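Review: Kenby listing software, single-agent plan
August 25, 2023

I have run Kenby on my own listings for 90 days. Before that I used Trondel, and before that a spreadsheet and the MLS export. I work alone, mostly resale condos and small single-family homes, so what follows applies to a one-person business. A brokerage with a front desk will care about different things.

**What it does**

Kenby pulls your active listings from the MLS feed, builds a page for each one, and sends alerts to buyers who have saved a search. It also keeps a contact list and a showing calendar. It does not handle contracts, e-signatures or commission splits. The sales page is vague on that point, so ask before you pay.

**Setup**

Feed approval took the longest. The form wants your license number, your broker's license number and a signed data agreement from the MLS. Mine came back once because the broker name on the agreement had a comma the license record did not. After that the import ran overnight and brought in 218 contacts, 36 of them duplicates. The merge tool found the ones with matching email addresses and missed the ones where only the phone number matched. I fixed those by hand.

Field mapping is the part to watch. Our MLS stores finished and unfinished basement area separately. Kenby adds them together by default and prints the total as living area. That is a compliance problem in my market. The setting is under Feed > Area > Advanced, and it should be off from the start.

**Listing pages**

Pages load quickly on a phone. The order of the sections is fixed: photos, price, facts, description, map, schools. You can hide a section but not move it. HOA dues go in the facts block, but special assessments have no field of their own, so they end up in the description where buyers skip over them.

Price changes showed up within two hours of my editing the MLS record. Status changes were slower. One unit at Colside stayed "active" on my page until the morning after it went under contract, and I took two calls on it. Support (Relu Radu, both times) said status updates run on a separate schedule. He was clear and quick to answer, but the schedule has not changed.

**Saved searches**

This is the strongest part of the product. A buyer can draw an area on the map, set a price ceiling and choose instant, daily or weekly email. The drawn areas hold up near subdivision lines, where Trondel often let in the wrong side of the street. Linnea Bråten, who shares my office, tested the same boundary in both programs and got three wrong homes from Trondel and none from Kenby.

The alert emails are plain and short. You can edit the greeting and the footer. You cannot edit the subject line - it always starts with the street address, which is fine for houses and poor for a condo building where ten alerts look the same.

**Photo handling**

Uploads accept JPEG and PNG. Files are resized on the server and the originals are kept, so you can download them again later. Sorting is by drag and drop, and the order survives a feed refresh, which it did not in Trondel. Captions are optional and apply to one photo at a time. There is no batch caption tool. 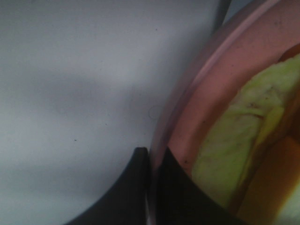
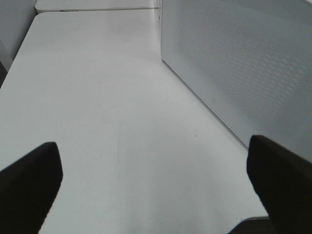
The first photo in the set is always used for the alert email. If you want a different one there, you have to change the order on the page too. I asked for a separate setting and was told it is planned for September.

**Calendar and showings**

The calendar syncs one way, from Kenby to your phone. Block out time on the phone and Kenby will still offer that slot to buyers. I had one double booking this way and now enter everything in Kenby first. Showing requests arrive by text and email, with the buyer's name, number and pre-approval status if they filled it in. Most do not.

**Reports**

Views, saves and inquiries per listing, by week. You can send a seller a read-only link. Tyra Kvam, a seller of mine at Skjelbred, checked hers often and asked why views fell after the second week. The chart has no market average to compare against, so I had to pull one from the MLS myself.

**Cost and contract**

The single-agent plan is billed monthly with no setup fee. Cancellation is by written notice before the next billing date. Contacts export as CSV, including notes. Saved searches do not export at all, and this is my main objection to the product: leave, and every buyer has to draw their area again.

I am keeping it through the winter. The map search saves me enough calls to cover the fee, and the area setting only has to be fixed once. If you list mainly in large condo buildings, try the alerts on your own email address for a week before you move your contacts over.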